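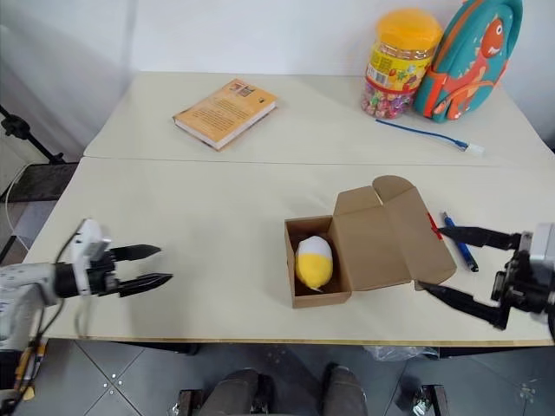 Is the packing add-on for the Vonen two-arm kit worth the money for a very small business? I pack kids' gift boxes out of what the lease calls a studio and my family calls the garage, and I've had the base kit on my desk tab as an open purchase for longer than I'd like. The job is simple enough on paper: plush toy goes in the box, lid gets closed, box moves along. A table like this one is pretty much my life, down to the egg-shaped plush sitting in the open carton with the lid folded out flat and a couple of pens lying right next to the folded-out lid. My pens are always there too. I have tried being a person who puts pens away.

What I want to know before I spend anything:

Does the add-on (they sell it under the name Testa) close a one-piece folding lid, or only drop things into boxes that are already standing open? The product page says "supports carton workflows," which could mean anything up to and including looking at a carton.

How bad is the setup? I can follow directions. I can't write code and don't plan to start.

Is the Gradar kit any better for this? It's cheaper, and the forum there seems to be mostly people posting their cable ties.

Volume is 60 boxes on a good day, 20 on a normal one. Budget is 2000 on top of the base kit, and I would love to not use all of it.

Posted by boxlunch_ohio, 2020-11-25

Rebecca Ferri

I've run the Vonen with Testa since January, mostly on mailers and small cartons, so take this as one shop's experience.

It does close lids, but you teach it your lid. You hold the two arms by the handles and walk them through the fold over and over, and it learns from that. The manual suggests 50 passes. I gave it 81 before I trusted it to run while I was on the phone, and that was for one box style. When I switched to a carton with a slightly longer tuck flap it went back to kindergarten.

Things that mattered more than I expected:

The creases. Work every lid back and forth once by hand before it goes on the table. A stiff new lid springs up, the arm pushes on it, and the whole box takes a walk.

Tabs. The pointed fingers that come in the package are good for getting under a flap and lousy for pressing a tab home. I have one arm steady the box wall and the other tuck. It's slow, and you will want to reach in and do it yourself. Pause it first.

Plush. Soft toys are the easy part. They squash, they forgive a bad grip, and they don't roll much once they're in. If yours sticks up over the top of the carton, though, teach it a little pat-down before the lid comes over. I skipped that step and shipped myself a lot of rework.

Clutter. It'll put up with things at the back of the table as long as they were there while you were teaching. Anything inside the swing of the lid is another matter. Mine once folded a marker into an order, very neatly, and the customer wrote to thank me for it.

Setup took me two evenings without any code. Most of that went to clamping the stands and finding a route for the cables where they didn't catch on the wrist. Leave more slack than looks right.

On price, the add-on fits your budget, but ask whether the second year of software is in the quote. It wasn't in mine, and I learned this from an invoice.

At 20 boxes a day I don't think it pays for itself. At 60, maybe, if you stick to one box. I kept mine since my wrists are shot and it doesn't mind doing the same fold all afternoon. If yours are fine, I'd wait.

tapegun_terry

Just fold the boxes. 20 a day is nothing, I do that before the coffee is done.

Grareck_fan

Can't speak to Testa. I had the Gradar kit for a while and sent it back. The arms were OK but the two of them wouldn't share a box very well: you had to leave so much room between them that one did all the work while the other one supervised. Support answered fast and was polite, and told me it was a known issue.

I ended up with a used Grareck tray feeder, no arms at all, that slides the box to me at the right height. I still do the lid. Might be worth a look if what's really wearing you out is the bending and reaching. It's loud, and the foot switch is junk, so buy a better one right away.

Also, OP, ask Vonen for a trial with your own cartons. They'll say they only demo with theirs. Ask again.

boxlunch_ohio

Thanks, all. Rebecca, did you get the second year knocked off the price, or did you just pay it? I've emailed them about a trial and been told they only demo with their own cartons, so I'm asking again.

Rebecca Ferri

Paid it. Get it in writing.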